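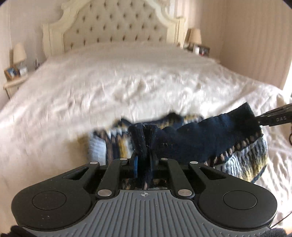

Why does a knitted fabric stretch so much when the yarn in it hardly stretches at all?

The loops change shape. Pull a knit sideways and each loop gets wider and shorter, borrowing yarn from its own legs, and when you let go it tries to go back. The yarn is bent, mostly. Very little of it is being made longer.

Search this book Search Go

Chapter 6
Loops, Floats and Fit: How Knitted Fabric Behaves

Feb 11, 2021
By Roy Catterall, with shop notes from Sepehr Zamani

Before you start this chapter you should have done the yarn twist work in Chapter 4. If you skipped it, go back and at least read the part on ply. We use the words S and Z all through here and won't stop to define them again.

6.1 Where we are

Chapter 5 was woven cloth. Two sets of threads, over and under, tension on a loom. Knitting needs only one thread. That thread goes along a row, makes a loop through each loop of the row before, and comes back. Cut it and the whole thing can run. A woven cloth with one cut thread has a small hole. A knit with one cut thread has a problem.

Most of the clothes you're wearing right now are probably knits, by the way. T-shirt, socks, underwear. Students hear "knit" and picture a heavy sweater, and the sweater is a good place to learn because you can see the loops without a magnifier. But everything in this chapter applies to the T-shirt as well. Same loops, much smaller.

Words you need now:

Course. One row of loops, running across the fabric.
Wale. One column of loops, running up the fabric.
Gauge. How many courses and wales fit in a given distance.
Float. Yarn that passes behind stitches without being knitted into them.
Face and back. The face of a plain knit shows little V shapes. The back shows bumps.

Don't mix up course and wale. Every year somebody writes a good lab report with the two swapped from start to finish, and the numbers come out meaningless.

6.2 Plain, rib, purl

Plain knit (also called jersey or stockinette) has all its V's on one side. It curls. The side edges roll toward the back, the top and bottom edges roll toward the face. This is the bent yarn trying to straighten, and no amount of pressing gets rid of it for good. That's why a sweater almost never ends in plain knit. There's a hem, a band, a rib, something to hold the edge.

Rib alternates wales. Face, back, face, back. The face wales come forward and the back wales sink, so the fabric pulls in on itself like a folded paper fan. Very stretchy across. Cuffs, necks, hat brims.

Purl fabric (garter stitch, if you knit by hand) alternates courses. It lies flat, it looks the same both sides, and it stretches lengthwise more than you'd expect.

Try this before reading on. Take a cuff from an old sweater and pull it across, then up and down. Then do the same with the body. Write down what you felt, in words, no numbers yet. We'll want it for 6.5.

6.3 Two colors in one row

A plain stripe is easy. You knit some courses in navy, change yarn, knit some in white. Only one yarn is in use at a time and the fabric underneath is still ordinary plain knit. It stretches the same, weighs the same.

Zigzags, diamonds, stars and so on are different. Now two colors are needed in the same course, and whichever one isn't making a stitch has to wait behind as a float. Turn a zigzag band inside out and there they are, short lengths of yarn lying across the back.

Floats do three things to a fabric, and you will be asked for them at the end of the chapter.

First, thickness. There's an extra layer of yarn behind every stitch. The band is warmer and heavier than the plain body around it.

Second, stretch. A float is nearly straight already. It has no loop shape to borrow from. So a patterned band gives much less across than the plain knit above and below, and if the knitter pulled the floats tight it may give nothing at all. A tight band across the chest puckers. A tight band on a sleeve wont go over the elbow.

Third, snags. Long floats catch on fingers, rings, watch buckles. The usual fix is to keep them short, or to twist the two yarns together part way along.

Zamani's shop note, copied from his bench book: "Customer says sleeve shrank. Sleeve did not shrink. Floats were tight from day one, she just never pushed it up before."

6.4 A worked case: the Greltness pullover

The Greltness pullover was a school project, a plain body with one patterned band across the chest. Yarn was Hisetti, a three ply wool from the Grasus mill. The knitters cast on 200 stitches for the body and worked in the round, plain, to the underarm. Then the band.

They had swatched the plain part properly. They had not swatched the band. You can see what's coming. The band came out narrower than the body, same stitch count, same needles, and the pullover took on a waist where there should have been a chest.

Three ways out:

a) Go up a needle size for the band only. Looser stitches, longer floats, more width.
b) Add stitches in the last plain course before the band and take them out after.
c) Rip back and change the pattern to one with shorter floats.

The class took (a). It worked well enough. Roy would have done (b), Sepehr still says (c), and we have stopped discussing it at lunch.

The finished pullover weighed 316 grams. Keep that figure, it's used in Exercise 6. 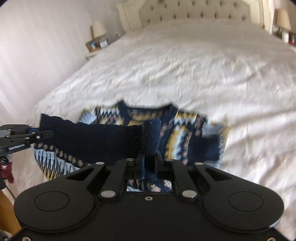

Length is the measurement people get wrong most often. A knit hanging from a peg is longer than the same knit lying down, since its own weight is opening the loops the long way, and the longer it hangs the worse it gets. So garments are measured lying down, on something firm. A rumpled white bedspread with a patterned sweater on it shows the trouble with soft surfaces: the cover has its own folds, the knit sinks into them, and the tape follows the dips and reads long. A bed is fine for looking over the pattern or folding. For numbers use a table. Smooth the garment out with flat hands from the middle toward the edges, don't tug, then leave it alone for 60 seconds before you put the tape down. Loops need a moment to settle. Measure, pick it up, lay it down again, measure again. If the two readings disagree you pulled it.

6.5 Putting a number on stretch

We use the Imhof method in this book. There are others. It needs a ruler, two clips and a helper.

Mark two points on the relaxed fabric. Measure between them. Call that the rest length. Clip at the marks, pull until the fabric first pushes back firmly, measure again. Divide the second by the first and multiply by 100.

So if a plain swatch has a rest length of 100 millimeters and pulls out to 142, its Imhof number is 142. Do it across and up and down, and write down which was which. (Course direction, wale direction. See the warning in 6.1.)

"Pushes back firmly" is vague, yes. Two people will get different answers from the same swatch. One person doing it the same way each time gets answers that can be compared with each other, and for this chapter thats enough. The weighted version comes in Chapter 9.

Now go back to what you wrote in 6.2 about the cuff and the body. Test both. See whether your hands agreed with the ruler.

6.6 What to have ready for the next section

One plain knit sample, at least as big as your palm.
One ribbed sample. A sock top will do.
One sample with two colors in the same row, and check the back for floats before bringing it in. Printed patterns don't count. Neither do plain stripes.
Ruler, clips, pencil.
A notebook page divided in two, course on the left, wale on the right.

Section 6.7 starts with washing. Measure all three samples before then, becuase you can't do it afterward.

Last updated: February, second printing corrections included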